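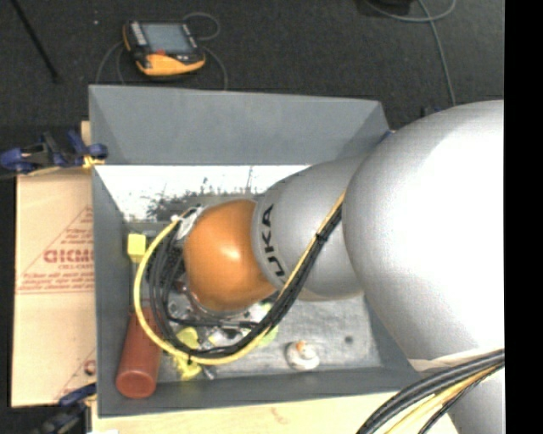
Govitley Avow open bin, gray: do you need to spend this much on a box?

Posted 2018-10-09 by Yusri Rahman

I don't trust storage products that come with a brochure. The Avow came with a brochure. It has a paragraph on "flow" and another on "hand access geometry," and after reading both I still had to email the company to find out what the thing measures inside the rim. They did answer, I'll give them that, but it took until the following week and the numbers were for the outside.

We paid $241 for two, shipped. That is a lot of money for something with four walls and a floor. The old ones from Gajdoš cost a good deal less and lasted through years of being kicked, so that's what I was comparing against.

The case for the Avow is the shape. It's a plain rectangle with sides that slope outward as they go up. Govitley says the slope makes parts easier to get at, and I was ready to call that nonsense. It's half true. When the bin is getting low, you can come in at an angle and pull something off the bottom without scraping your knuckles on a straight wall. Small stuff that lands against the side tends to slide back toward the middle, unless it's flat, in which case it lies on the slope and stays there. We keep a lot of flat brackets. They stay there.

What the brochure skips is that you pay for the slope in bench space. The rim takes up noticeably more room than the floor does, so if you measured your shelf against the usable bottom, measure again. Put a pair side by side and you have a wedge of dead air between them that is perfect for losing washers in. I have fished out plenty already.

Color: gray. A flat, medium, nothing gray. I was told this was a feature and I rolled my eyes, but I've come around a little. There's not much shine off the walls themselves under the bench lights, and dark parts show up against it fine. Bare metal is a different matter. Bright pieces in a pile under a strong lamp still throw glare right back at you, and no wall color is going to fix that. If you're buying it for that reason, buy a different lamp.

The paint is my real complaint. It looks even enough out of the carton, but mine picked up a rub mark on an inside corner early on, and I hadn't put anything heavier than hex bolts in it. At this price I expected better. I asked Govitley about touch-up paint and was pointed to a page listing a spray can that was out of stock. Maybe it will be back by December. I'm not holding my breath.

Other gripes, smaller: no label holder, so it's masking tape again. The sticker on the underside leaves glue behind. No lid offered at any price, and ours collects shop dust like everything else in the building.

The store page shows 887 ratings and nearly all of them are five stars. I read a few pages' worth and most seem to have been written the day the box arrived. I'd like to hear from those people after a year.

I also looked at the Flimance version before ordering. It's lighter, straighter in the walls, and I didn't like how it flexed when I leaned on the rim in the showroom. The Avow doesn't flex. You can lean on it, shove it down the bench while it's full, and it keeps its shape. That counts for more with me than hand access geometry.

Would I buy more? One, maybe, for the bench where we pick loose parts all day, and only on sale. For the shelves I'm sticking with the Gajdoš boxes.

Three stars. It would be four with decent paint.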